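Toltville Kitchen Words

README, last updated May 6, 2025

What is inside

Toltville Kitchen Words is a list of 2,835 words and short phrases that people in Toltville use for food, dishes and cooking. Each entry has the word, its meaning in plain English, the part of town where it was heard, and the age group of the speaker. The file is in CSV format, with 7 columns and UTF-8 coding.

The first 2,000 entries were collected by Ingrid Dunleavy from letters and recipe notebooks. The other entries come from talks with residents of the Gallagher and Oltar neighbourhoods, which were written down by Arlo Boateng.

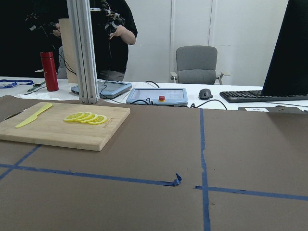
Cutting board and yellow plastic knife on brown paper.

Columns

word: the spelling we found most often
variant: other spellings, divided by a semicolon
meaning: one or two sentences
area: Gallagher, Oltar or other
age_group: under 30, 30 to 60, over 60
source: notebook, letter or talk
note: free text, often empty

Known problems

The word "cledine" (a thick soup of barley and leek) has three entries with different meanings. We did not join them, as the speakers did not agree. Colours of food are sometimes given as the name of the dish, and we have kept it so. Speakers under 30 are few, and the Oltar part is weaker than we wished. The notebooks are hard to read in places, and such entries have a question mark in the note column. 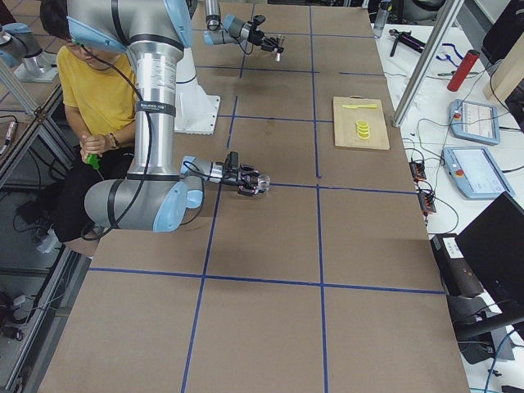 Can I use the list in a school book?
You can use it in any printed or online work, if you name the list and its two authors. For changed entries, please write that you changed them.

Corrections

Please send the word, the line number and your correction in one message. We read new corrections every March.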